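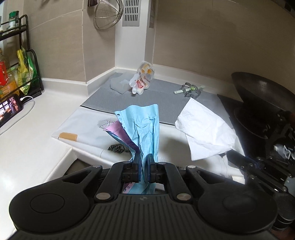
Home Events Give Get Involved Contact

How to set up a sponsored walk page that people will read

I've put together four of these pages for Predumo now, and the first one was a mess, so let me save you some trouble! You can do the whole thing in an evening (I usually have the radio on and a snack going).

Start with the route. Say where you're walking from and to, how far it is, and what day. Our last one was 9 miles along the river path to Ultari, and I'd written two long paragraphs about the charity before I even mentioned the walk. Detlef Kramer read it and asked me what he was sponsoring. Fair question.

Next, set your target. Pick a number you can picture reaching. We went for $2912, the exact price of the new boiler, and people kept writing to ask how close we were to the boiler – much more fun than a round figure.

Then add the donate button. Put it near the top and again at the bottom, and test it on your phone with a real dollar. Mine went to last year's page for eight days.

Write a short thank-you message before you publish. Two lines is plenty, and use the donor's first name if your site lets you.

Last, send the link to your closest friends and family first, and wait a day before you post it anywhere public. A page with a few gifts on it already looks a lot friendlier to a stranger. We're walking again in October, so I'll be doing all this over again – sign-up is on the Events page.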